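Salline Disclosing Concentrate
Clinical Skills Teaching Supplies, Kudar Dental Education

Salline is a plaque-disclosing concentrate supplied to dental schools for hygiene and periodontics classes.
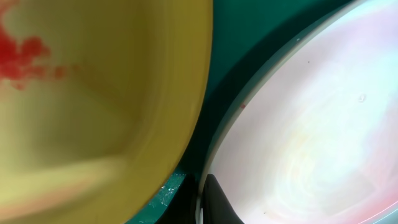
Each 200 mL bottle is diluted with tap water before class. Colour spreads through liquid in soft red wisps, like those in the yellow bowl, and the mixture should be stirred until the shade is even. Stained basins may be cleaned with ordinary detergent.

Catalogue no. 928. Minimum order: 100 bottles. Orders placed in December are dispatched in the new year. 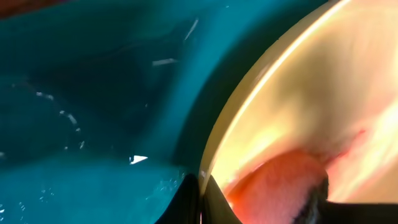

Glossy teal surface with droplets and small bubbles.

Teaching enquiries: Mitsuko Kudo
Price list effective 1/8/21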